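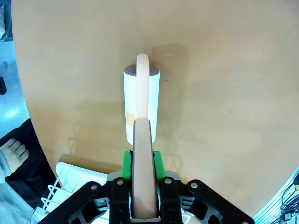

Plondero Two-Finger Gripper with Green Pads

Print this page | E-mail this page

December | By the Indstead equipment desk

We have tried a lot of parallel grippers on our arms over the past year, and the Plondero is the one people keep asking to have back on their bench. It's a two-finger electric gripper with black fingers, open linkage arms on both sides and a pair of bright green pads at the tips. It weighs 520 grams without a camera, opens to 72 mm, and goes on and off the wrist with one hex key (the key comes in the box, and you will lose it).

What we like most is how gently it starts to close. A lot of grippers in this class snap shut for the first few millimeters and only then start listening to the controller. The Plondero eases in from the first step, so you can set the closing current low and leave it low. For anything curved or a little squashy that makes a huge difference! Our older gripper, the Pan, is stronger on paper and still our choice for square boxes, but it tends to push a round part sideways before the second finger gets there.

Fingers and pads

The standard fingers are 88 mm long. There is a shorter set too, at 76 mm, and we'd only bother with those if your arm works inside a cabinet or under a shelf. On an open table the long ones are nicer. They keep the body of the gripper up out of the way, and you get to see more of the part you're going after.

The pads are held on from the back and can be changed without taking the finger off. Turn them over when one face gets shiny. We wipe ours with a damp cloth at the end of the day and keep solvent well away from them.

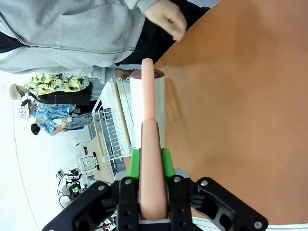
Long parts are where pad shape really starts to count. A short block will sit in almost any pair of fingers, but anything tall wants to tip forward or back, and a part that changes thickness along its length gives you a choice of where to take it. We like to go low. With the pink piece the green pads are on either side below the slim upper end, and the thicker section carries on down past the fingers, so the tip is left free and in plain view of the wrist camera. Try the same part held near the tip and compare the two, it's a good ten-minute test for any gripper you're thinking of buying.

Camera and controller

The bracket takes the Broltance wrist camera, which we recommend. Mounted at the standard angle it sees both pads and a good stretch of whatever is ahead of them. Color helps here as well. Black fingers alone disappear against a dark part, and the green edges are easy to pick out on a small monitor, even on our orange-tan tabletops, where half of what we handle is pink or beige.

It talks to the Indstead controller straight away. Other controllers will need the adapter cable, sold separately. Leave a proper loop of cable at the wrist or the last joint will find the slack for you.

A few gripes

The open sides of the linkage collect dust. The status light is on the wrong side if you mount the camera first. And the printed manual still shows the old pads, so follow the online one.

In the box: gripper, long fingers, one pair of pads fitted and one spare, hex key, camera bracket. Short fingers and camera are extra.

Reader comments (4)

Do the green pads fit the Pan? We have two of those and I'm not ready to give them up.

Reply from the equipment desk: No, sorry, the screw spacing is different.

Seconding the bit about low closing current. I started ours far too high and kept blaming the camera.

Got the short fingers for a shelf job and love them, but yes, on the table I swap back every time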